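걸른우드시, 학교·어린이집 급식 식단 기준 개정안 확정
채소·과일 제공 횟수 늘리고 알레르기 표시 일원화

걸른우드(Gernwood)시는 관내 학교와 어린이집에 적용되는 급식 식단 기준 개정안을 확정하고 2020년 11월 6일 이를 공고하였다. 개정 기준은 다음 학기 식단 편성분부터 적용된다. 적용 대상은 시의 지원을 받는 급식 시설 전체이며, 시가 집계한 대상 아동은 유아반 954명을 포함하여 모두 2126명이다.

시 보건급식과는 지난 7월 공개한 초안에 대하여 학부모, 영양사, 조리 종사자 및 납품업체의 의견을 접수하였고, 25건이 넘는 서면 의견을 검토한 끝에 최종안을 마련하였다고 밝혔다.
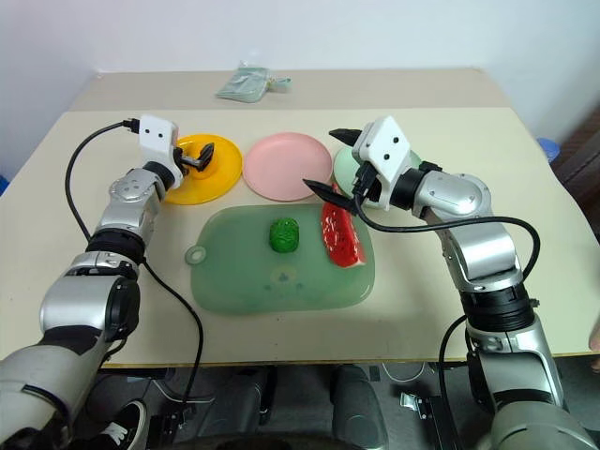
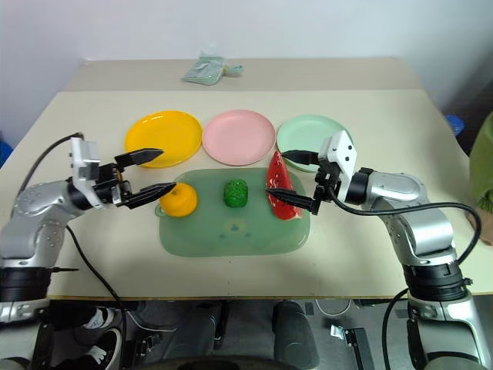 개정 기준의 핵심은 채소와 과일의 제공 방식에 있다. 종전 기준은 한 주 동안 제공하여야 할 채소와 과일의 총량만을 정하고 있어, 특정 요일에 제공량이 몰리거나 같은 품목이 반복되는 사례가 적지 않았다. 새 기준은 총량 규정을 유지하면서 매일 한 차례 이상 생과일 또는 익힌 채소를 제공하도록 하고, 같은 품목을 이틀 연속 편성하지 못하도록 하였다. 과일 통조림과 당을 첨가한 과일 가공품은 생과일 제공 횟수에 산입되지 않는다.

유아반에 대해서는 별도의 조항이 신설되었다. 3세 미만 아동에게 제공하는 과일은 씨와 껍질을 제거하고 아동의 저작 능력에 맞는 크기로 썰어야 하며, 포도와 방울토마토처럼 둥근 품목은 반드시 세로로 나누어 제공하여야 한다. 생당근 등 단단한 채소는 익혀서 제공하는 것을 원칙으로 한다. 초안에는 견과류에 관한 규정이 권고 사항으로 되어 있었으나, 의견 수렴 과정에서 질식 사고와 알레르기 위험을 우려하는 의견이 다수 제출됨에 따라 최종안에서는 5세 이하 급식에서 통견과류의 사용을 금지하는 의무 조항으로 변경되었다.

알레르기 유발 식품의 표시 방식도 통일된다. 지금까지는 시설마다 표시 기호가 서로 달라 아동이 시설을 옮기는 경우 보호자가 식단표를 다시 익혀야 하는 불편이 있었다. 앞으로 모든 시설은 시가 정한 번호 체계를 사용하여야 하며, 식단표에는 음식명 옆에 해당 번호를, 하단에는 번호별 식품명을 함께 적어야 한다. 당일 재료 수급 사정으로 음식이 변경되는 경우에는 배식 전까지 시설 출입구의 게시판과 보호자 알림망에 변경 내용을 게시하여야 한다. 알림망 이용이 어려운 보호자에게는 전화로 통지한다.

샤흘라 라히미(Shahla Rahimi) 시 보건급식과장은 “종전 기준은 조리 현장의 여건이 지금과 크게 다르던 시기에 만들어져 손질이 필요하였다”며 “아이들이 여러 가지 식재료를 어려서부터 접하도록 하되, 조리 인력에 과중한 부담이 돌아가지 않는 선에서 횟수를 정하였다”고 말하였다. 라히미 과장은 또 “식단표만 보고도 보호자가 아이의 하루 식사를 파악할 수 있어야 한다는 의견이 특히 많았다”고 덧붙였다.

식재료 납품 체계에도 일부 변화가 있다. 시는 청과류 공급업체인 바게리(Bagheri)와 체결한 기존 계약을 만료 시까지 유지하되, 개정 기준에 따라 늘어나는 물량은 공개 입찰을 통하여 조달하기로 하였다. 입찰 참가 업체는 냉장 운송 설비를 갖추고 품목별 산지 증명을 제출하여야 한다. 시는 인근 클린드버그(Clindberg) 지역의 농가가 소규모로도 참여할 수 있도록 입찰 단위를 품목별로 나누었으며, 한 농가가 단독으로 물량을 맞추기 어려운 경우 여러 농가의 공동 참가를 허용한다고 설명하였다.

추가 비용은 시 예산으로 충당하며, 보호자가 부담하는 급식비는 이번 학년도가 끝날 때까지 인상하지 않는다. 다만 다음 학년도의 급식비는 입찰 결과와 식재료 가격을 반영하여 별도로 심의한다. 급식비 감면 대상의 범위와 신청 절차는 종전과 같으며, 이미 감면을 받고 있는 가정은 다시 신청할 필요가 없다.

일부 시설에서는 시행 시기에 대한 우려를 나타냈다. 조리 인원이 적은 시설의 경우 과일을 매일 씻고 썰어 배식하는 데 필요한 시간을 확보하기 어렵다는 것이다. 시는 이 같은 의견을 받아들여 조리 종사자가 두 명 이하인 시설 11곳에 대하여 한 학기의 유예 기간을 부여하였다. 해당 시설은 유예 기간 동안 생과일을 주 세 차례 이상 제공하면 기준을 준수한 것으로 본다. 유아반의 썰기 규격, 통견과류 사용 금지 및 알레르기 표시에 관한 조항은 유예 대상에서 제외된다.

감염병 예방 지침에 따른 배식 방식은 당분간 그대로 유지된다. 각 시설은 반별로 시차를 두어 배식하고, 아동이 음식을 직접 덜어 먹는 자율 배식대는 운영하지 않는다. 개인 식기와 수저는 사용 후 시설에서 수거하여 세척 및 소독하며, 가정에서 가져온 음식은 의사의 소견서가 있는 경우에 한하여 반입할 수 있다. 보건급식과는 지침이 변경되는 경우 각 시설에 공문으로 통보할 예정이다.

조리 종사자와 담임교사를 위한 교육도 실시된다. 교육은 세케티(Seketti) 생활교육관이 맡으며, 썰기 규격과 교차 오염 방지, 알레르기 반응 발생 시의 초기 대응을 다룬다. 조리 종사자는 개정 기준 적용 전까지 교육을 이수하여야 하고, 담임교사의 참여는 선택 사항이다. 집합 교육 인원은 방역 지침에 따라 제한되므로 이론 과정은 온라인 강의로 대체할 수 있다. 교육비는 전액 시가 부담한다.

점검은 학기마다 한 차례 실시한다. 점검 담당자는 식단표와 실제 제공 음식의 일치 여부, 식재료 보관 온도 기록, 알레르기 표시 상태를 확인하고 그 결과를 시설에 서면으로 통보한다. 지적을 받은 시설은 통보일로부터 2주 이내에 개선 계획을 제출하여야 하며, 같은 사항으로 다시 지적을 받으면 시의 급식 지원금 일부가 보류될 수 있다. 점검 결과의 요약본은 시 누리집에 공개된다.

시는 음식물 쓰레기 감량과 관련한 조항은 이번 개정에 포함하지 않았다. 초안에는 시설별 잔반량을 매주 보고하도록 하는 내용이 있었으나, 측정 방법이 시설마다 달라 비교가 어렵다는 지적에 따라 보류되었다. 보건급식과는 희망 시설을 대상으로 측정 방법을 시험한 뒤 도입 여부를 다시 검토하기로 하였다.

개정 기준의 전문과 알레르기 번호표는 시 누리집과 각 시설의 행정실에서 열람할 수 있다. 특별식이 필요한 아동의 보호자는 의사 소견서를 첨부하여 소속 시설에 신청서를 제출하면 되며, 기존에 제출한 신청서는 새 번호 체계로 전환되어 그대로 효력을 유지한다. 기준 적용에 관한 문의는 걸른우드시 보건급식과에서 받는다.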